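Monday, paper bench

Picked up where Brisa stopped before the weekend. Job is still the folded sleeves for the Namen seed packets, orange stock only until we settle the fold. The white and green can wait.

Stock is what was left of the Adska ream, 857 sheets by the label Brisa wrote on the wrapper. The top of the pile had taken a curl from sitting near the window. Moved the whole lot to the flat drawer under the Ravness books and put the steel plate on top. Should be better by tomorrow. Wrote the drawer on the board so it doesn't get lost again.

First fold is the long one, down the middle, then open the sheet out flat. Everything after that is measured from the crease, so if it wanders the flap ends up crooked and the glue tab misses. Did a first batch of 6. Grain on this paper runs the long way, and the fold goes down easily with a thumbnail. I tried the bone folder on two of them and it left a shine on the outside of the crease. Going back to the thumbnail, or the folder with a scrap of tissue between.

Soft crease or hard crease is still open. Brisa likes it soft because the sheet opens out again without a ridge and the stamp prints clean across it. I think the hard one holds its shape better once the packet is full. Lumturie wants to see both with seed in them before she says anything. 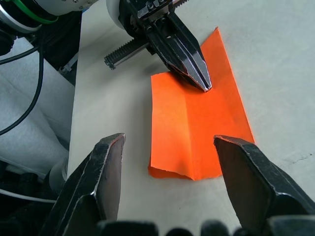

Orange sheet with the middle crease, opened out. Lower left corner lifting.

The corners are the main trouble. A corner that lifts at this stage will catch when the side panel comes over, and then you get a second little fold that can't be pressed out. Rolling the corner backward over a pencil fixes most of it but leaves small wrinkles in the surface. They show more on the orange than they did on the cream stock we had in January.

Tried a damp sponge on the back of one corner. Don't do this. The color came off on the sponge and the corner dried wavier than it started. Threw that one out.

Side panels: the template says to bring the edge in to the center line and stop just short. The old card template has gone soft along one side from being traced so often, and my last batch came out narrow at the foot. Cut a new one from gray board and wrote NEW on it. Old one is in the scrap bin, please leave it there.

Glue: used the Delić stick on the bottom flap. Grabs fast, no soaking through on this weight of paper. The tube glue from the other shelf made the flap ripple, so I put it back. If anyone wants to try it thinner, go ahead, but use offcuts.

Lumturie came by at 2 with the seed scoop and filled one sleeve of each kind. The soft one bellied out at the front. The hard one stood up but split a hair at the base of the crease. She wants a few days before we look again, so both are on the shelf over the sink with pencil marks on the back, S and H. Don't empty them.

Left to do:
check the flat drawer for curl
second batch with the new template, same paper
ask Brisa where the spare blades went, the one in the trimmer is dragging
find out from Namen whether the flap can be shorter

Trimmer unplugged, bench wiped down, offcuts in the blue box.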